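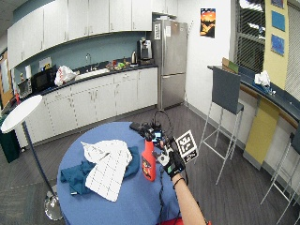 How a Robot Lab Decides What to Buy

A robot arm can cost more than a car. Before a lab buys one, somebody has to make a plan for the money. This plan is called a budget.

Step one: write down the job

The first line of the plan is the job the robot must do. "Help in the kitchen" is too big. "Pick up a spray bottle and put it back on the table" is a job that can be measured. How heavy is the bottle? How far away is it? How wide must the fingers open?

At the Sarncombe lab, Birthe Nørgaard writes these numbers on one page. If a bottle weighs 500 grams, an arm that can lift only 400 grams is crossed off the list, even if it is cheaper.

Step two: plan for the teaching

Many robots learn from examples. One way to make examples is for a person to wear a glove with sensors on it and do the job by hand. A sensor is a part that measures something, such as movement or pressure. The measurements are saved and used later to train the robot.

Teaching equipment has its own part of the budget:

Gloves and sensors
Cables, and spare cables
Marker boards – flat squares with black-and-white patterns that a camera can find easily
Cameras and stands
A computer with enough storage

Everyday things go on the list too. A tablecloth, a sheet of paper and a bottle cost very little, but the work stops without them.

Step three: add the hidden costs

The price on the label is only the purchase price. A machine also needs delivery, electricity, repairs and replacement parts. Gloves wear out. Cables bend many times and can break inside, where the damage does not show.

Suppose one cable costs 19 dollars and the lab needs 2 spares. The spares add 38 dollars. That is a small sum, but a plan has many small sums in it.

Step four: buy or borrow?

Some equipment is used every day, and buying it makes sense. Other equipment is needed for a week. Poul Holst, who keeps the Sarncombe budget, marks each item B for buy or R for rent. In June he changed a camera stand from R to B when the rental fees passed the purchase price.

Words to know

Budget: a plan for how money will be spent.
Payload: the most weight a robot arm can safely lift.
Spare: an extra part kept for when the first one fails.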